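Put Your Glasses Down Where You Can See Them (Or Don't Buy Clear Ones)

by Vasiliki Sotiropoulos
1/21/19

I have a bone to pick with clear eyeglass frames, and I say this as a person who owns a pair and loves them. I bought them in June at Tsolakis, the little optician on the corner of our street in Brunaddale, and I walked out feeling like a much more interesting woman than the one who walked in. They go with everything! They don't fight with earrings. My old tortoiseshell pair made me look like I was about to audit someone.

And then I got home and put them down on the table and they were gone.

I mean I was standing right over them, patting the tabletop like I was looking for a light switch in a hotel room. Our table is white. So are the counters, and so is the bathroom shelf, and the windowsill where I drop things when the phone rings. At some point in the last few years we all decided that every flat surface in the house ought to be white, and then we all decided that glasses ought to be see-through, and I don't think the two groups of designers ever had lunch together.
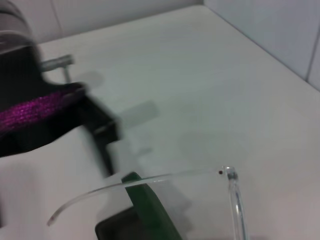
Clear glasses on a white tabletop. Look for the thin bright line along the arm.

What you learn to hunt for is the highlight. Clear plastic hardly has a color of its own against a pale table, so you're going by the shine on the edges, and if the light is flat you get very little of that. With my eyesight I get none of it. You need your glasses on to find your glasses, which I know is the oldest complaint in the book, but a dark frame at least gives you a smudge to aim for.

My brother-in-law Lambros thinks the answer is a case. Lambros has never lost anything in his life and stores his batteries by size. I own 15 cases, and they all live in a drawer in the hall, very tidy, very empty. A case is for travel. In the house I take my glasses off to rub my eyes, to chop an onion, to read the back of a medicine bottle up close, and I'm not going to open and shut a little coffin every time.

My neighbor Vangelis swears by a neck cord. Fine for him, he has the neck for it. Mine ended up in the soup.

So here is my actual opinion, for what it's worth. Leave the glasses alone and fix the landing spot. I bought a dark green felt tray (it cost me 17 dollars, and I'd pay it again) and put it at the end of the table, and I've more or less trained myself to use it. Clear frames on dark felt show up beautifully. You get the whole shape, even the bend at the end of the arm. A dark dish towel folded in four would do the same job for nothing, and that's what I use in the bathroom.

I'll go further and say a house needs a few dark surfaces in general. My mother's kitchen table was nearly black, and you could find a pin on it. You could see the crumbs too, I grant you, so she wiped it more. I'd take that trade tomorrow, but my husband has just finished painting the shelves, and you can guess the color.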